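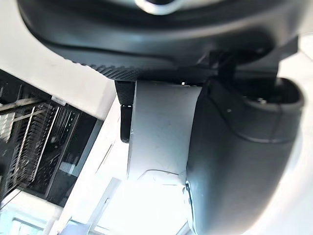 Reading time: 3 minutes

The Flukness is a kit for turning a robot arm into a kitchen helper. You get a hand, a small camera and a box of software. This page explains how the kit works and what we thought of it after 11 days of use.

A robot hand has three jobs. It must reach the right place, close with the right amount of push, and let go at the right time. People do all three without thinking. A robot needs each one worked out in numbers.

Start with closing. A motor pulls the fingers shut. When a finger touches something, the motor has to work harder and draws more electric current. The software measures that current. If it goes past a set limit, the motor stops pushing. A mug needs a firm hold, so its limit is high. A soft thing needs a low limit or it will be squashed.

The shape of the hand matters too. Fingers that wrap most of the way round a mug spread the push over a large area, and the mug is less likely to slip. 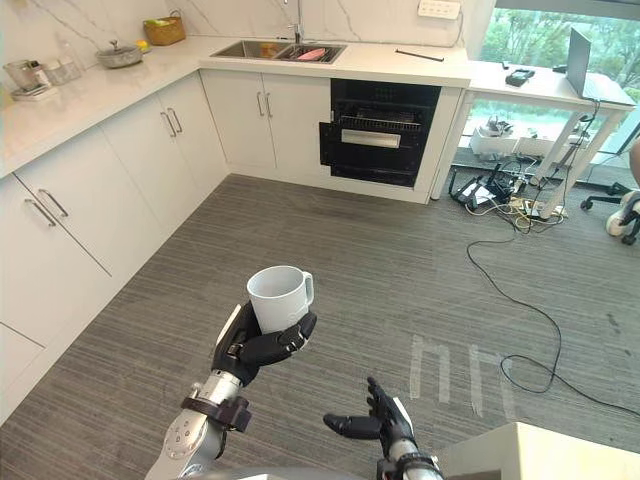
Godfrey Muriithi wrote in to ask why the limit can't be left high all the time, as his class in Colledton had tried that in July and dropped fewer cups. A high limit does hold cups well. It also crushed one of our sponges flat and wore out the motor faster. The kit lets you save 88 different limits, one for each kind of object.

Next comes reaching. The small camera sits near the wrist, so it moves when the hand moves. Close up, it can see gaps and edges that a camera far away would miss. This helps at a dish rack, where the thin rods leave little room for the fingers.
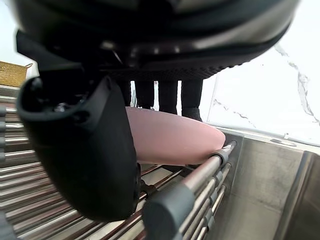
Letting go is the slowest part. The software opens the fingers in 2 steps. The first step is small and checks that the object stays where it is. The second opens the hand fully.

We had two complaints. The setup booklet, printed by Russo, uses hard words and has no index. The finger pads also pick up crumbs and must be wiped after each use.

The kit can be borrowed from Bundcombe library from 21st August. An adult must be present when the motors are switched on.

Tested and written by Idrisa Kirui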